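How to sort out the snack pile (bed method)

Quick one today. Had a few people ask how I do the snack clear out so writing it down while I've got the kettle on. Takes me an evening, could be faster if you don't stop to eat.

What you need

A bed, made. Sheet on, duvet off.
Two boxes or tubs with lids
Roll of freezer labels and a pen that works
Clothes pegs or bag clips
Something for rubbish

I use the bed becuase the kitchen table is never clear and the floor means crumbs in the carpet. Pick a sheet that's due a wash. Patterned is good, hides things until wash day.

Step 1. Get everything out

And I mean everything. Cupboard, desk drawer, coat pockets, the bag you took on the train. Don't sort as you go, you'll end up standing in the hall reading the back of a crisp packet. Just carry it all in and put it down. Spread it so nothing is stacked on anything soft. Tall jars at the back where you won't knock them, flat packets nearer you.

Step 2. Open or not open

First split. Anything already opened goes to one side. Sniff it, try one, decide. Soft crackers can have a few minutes in a low oven and mostly come back. Soft puffs, no, I've tried, bin them. Nuts that smell of paint are off.

Opened and still good gets a peg straight away. Fold the top over twice, then peg. Foil bags fold flat better if you push the air out from the bottom first.

Step 3. Dates

Slow bit. Get a lamp on it. On imported stuff the date is often pressed into the seal or printed tiny on the back, and watch the order, a lot of the Chinese packets go year, month, day. Some give you the day it was made and then a shelf life in months, so you have to work it out. Write the answer on a freezer label, big, stick it on the front. Month is enough. Everything I had that ran out before March went in the "eat this week" tub.

My mate Oisín Hegarty does his on a spreadsheet. 133 rows last time he showed me. Fine if that's you. Labels are quicker.

Step 4. Group by how you eat it

Not by brand, not by sweet or savoury. I tried that and could never find anything. What works for me is

hand round (jars, big bags, anything people dig into)
one person, one go (single packets, lollies, small cakes)
needs something doing (noodles, anything with hot water)
presents, or might be presents

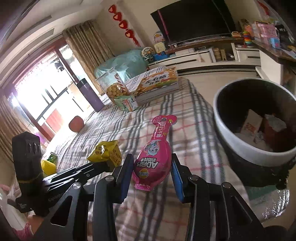
Single packets are the ones that go missing so they get the tub with the lid that clips. Mine's a Sarnska one, 2 quid from the market, been fine. Stand them on end like files, writing up, so you can flick through. Odd shaped ones go in last down the sides.

Flat boxes stack on their own, leave them be. Just turn them so the short end faces out and the label shows.

Wrappers and bits of paper, into one pot as you go along. Don't leave them lying about in the pile, you will pick up the same empty packet over and over. Check any little cards before you chuck them, sometimes they're a voucher.

Step 5. Put it back

Eat this week tub goes at eye level. Everything else below. Heavy jars on the bottom shelf. Chocolate away from the radiator, learnt that one.

Presents go in a wardrobe or somewhere boring or they get eaten.

Step 6. Shake the sheet

Out of the window if you've got a garden under it, otherwise over the bath. Then straight in the wash. Check the bed for rogue puffs before anybody sits down.

Few extra bits

If ants are a problem, sweet things in glass or hard plastic, bags won't stop them.
Don't decant everything. You lose the date and the cooking instructions.
If you must decant, cut the date off the packet and tape it to the jar.
Do it again when the tub won't shut.

Will do the tea shelf next, thats a worse job.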